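Section 7. House Rules for the Practice Room

Read this before you run the Twal arm controller against the Jidero simulator, and again before you let it near anything you paid for. Sections 1 through 6 covered installation, accounts, and the license key you have already misplaced. From this point on the software assumes you mean what you type.

The rules in this section are Andance practice. Your local safety rules come first wherever the two disagree. If your site has a safety officer who disagrees with both, follow the safety officer and send us a note.

7.1 Before the first run

1. Open Jidero and choose Load Room. Pick a room from the Household set. The Warehouse set is for wheeled bases and will only make the arms look lonely.

2. Check the room version in the lower status bar. It must match the version in your job file. Twal will run with mismatched versions, in the same way that a car will run with the hood up.

3. Set the speed limit to 280 millimeters per second or lower. This is the house limit for all practice work at a table. It applies in simulation too.

4. Press Home Both Arms and wait for the two green marks in the panel. One green mark is no green marks.

5. Type a run name that a stranger could understand. "test", "test2" and "test_final_REAL" are reserved by the system and will be rejected. We reserved them after looking at the August archive.

Note: The speed limit is saved per user, while the home position is saved per room. We know. It is on the list.

CAUTION: Do not raise the speed limit to "get through" a long job. People who learn a task at triple speed in the simulator tend to write the same number into the real job file, and the real job file believes them.

7.2 Laying out the table

A practice table should be about as tidy as a table in a house where somebody lives. A bare surface with one cube in the center teaches the arms to pick up a cube in the center, and very few customers own one.

1. Place the items for the task first. Give each one a name in the item list.

2. Add the clutter second. Use items of different heights and at least one that is soft.

3. Mark every item as Target, Neutral, or Keep Clear. Anything you leave unmarked is treated as Neutral, and Neutral items may be nudged.

4. Check for items lying in a position you did not intend. Either stand them up or write the position into the run notes.

5. Save the layout under its own name before you start the job. The Undo button does not remember furniture.
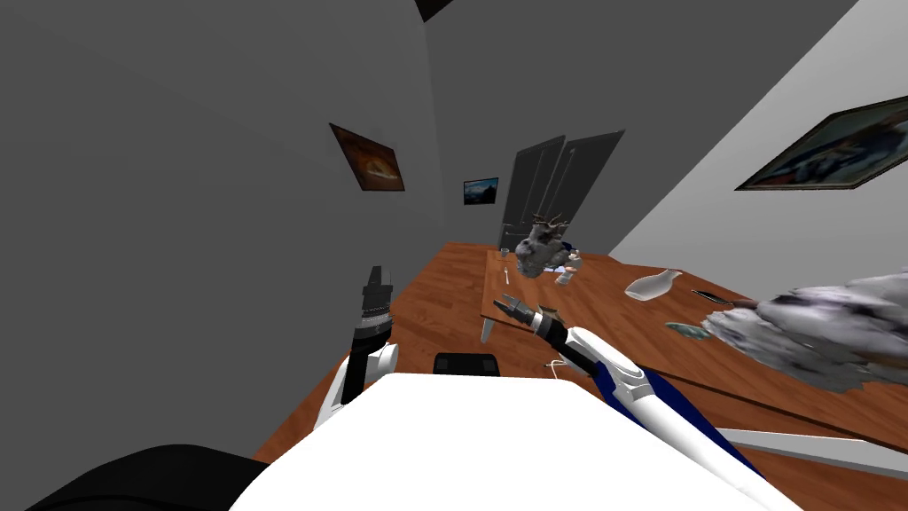 Marking is where most layouts fail our review, and the usual fault is generosity with the word Neutral. Reviewers at Onditz will send a layout back if a breakable item is Neutral, if a sharp one is, or if a raised surface has no height entered. Go item by item. On a table like this one, the white vase lying on its side gets Keep Clear unless righting it is the task, and so does the thin dark knife or spatula next to it, which you should mark as a blade until you have checked. The tiny clear glass at the edge of the small raised platform gets Keep Clear as well, and the platform gets its own height entry, separate from the tabletop. The cable looped near the right gripper belongs in the item list too. Cables are the item most often left out of layouts and the one most often mentioned in reports.

6. For soft or furry items, turn on Loose Outline. Twal draws a margin past the visible edge of the item and plans around that. Without it, the planner treats a cushion as a rock with poor posture.

7. For tall items with branches, handles or other projections, do not use the Simple Box shape. Use Traced. It is slower to compute, and it knows where the branches are.

8. Press Check Layout. Fix everything in red. Read everything in yellow.

Note: Error 519 means that two items share a name. It does not mean that the room is on fire, although the sound we gave it suggests otherwise. You can change the sound under Preferences.

7.3 Two arms, one table

The planner can keep two arms from hitting each other. It is less gifted at keeping them from both wanting the same cup. These steps settle the matter in advance.

1. Assign each Target to one arm. "Either" is allowed only when the other arm is parked.

2. Draw the shared zone. Keep it as small as the task permits. Only one arm may be inside it at a time.

3. Give the idle arm a waiting position above the table, gripper empty. Do not let it wait on the surface or over a Keep Clear item.

4. Enter the body of the robot as an obstacle. It is on by default, and every so often someone turns it off to fix a reach problem. The reach problem goes away. A different problem arrives.

5. Run the job once in Step mode. Press Next for each move and watch the whole arm, including the elbow. Everyone watches the fingertips. The elbow is what knocks over the bottle.

CAUTION: Do not reassign a Target from one arm to the other while a job is paused. Stop the job, home both arms, change the assignment, and start again.

7.4 The view

Jidero shows the room from wherever the virtual head happens to be, including at angles that would have you reaching for the handrail on a ship. The view has no effect on the planner. It has a great deal of effect on you.

1. Before judging a clearance by eye, press Level View.

2. Check the same clearance from a second viewpoint at the side of the table.

3. If the number in the clearance panel disagrees with what you see, believe the number and report the difference.

7.5 When a run counts

A run counts toward sign-off only if all of the following are true:

- The layout was saved before the job started.
- No Keep Clear item moved.
- The speed limit stayed at or below the house limit for the whole run.
- Nobody edited the log afterward. Logs are signed, and the signature is better at its job than you are at yours.

You need 3 counted runs in a row, each in a different layout, before a job may be moved to real hardware. Moving the same vase a little to the left does not make a different layout. Change the height of something, change what is in the way, or load another room.

A failed run resets the count. Keep it anyway. Put it in the Failures folder with a line on what went wrong, in ordinary words. "Right gripper closed early, tipped the bottle" is a good line. "Unexpected behavior" is not, as it describes the whole field.

7.6 Moving to real hardware

1. Export the job with Export for Arm. Do not copy the file by hand.

2. Confirm that controller port 3054 is open on the machine beside the arm, and closed to everything else in the building.

3. Halve the speed limit for the first real run.

4. Put one person at the stop button with no other duties. Holding a phone is a duty.

5. Replace anything sharp or breakable with a stand-in of the same size. Keep the stand-ins until the job has passed its own set of counted runs on the hardware.

WARNING: Nothing you have passed in Jidero entitles you to stand inside the reach of a powered arm. Stay behind the marked line until the panel shows Power Off and the brakes have set.

Revised 18 December 2021. Continue to Section 8, Reading the Log.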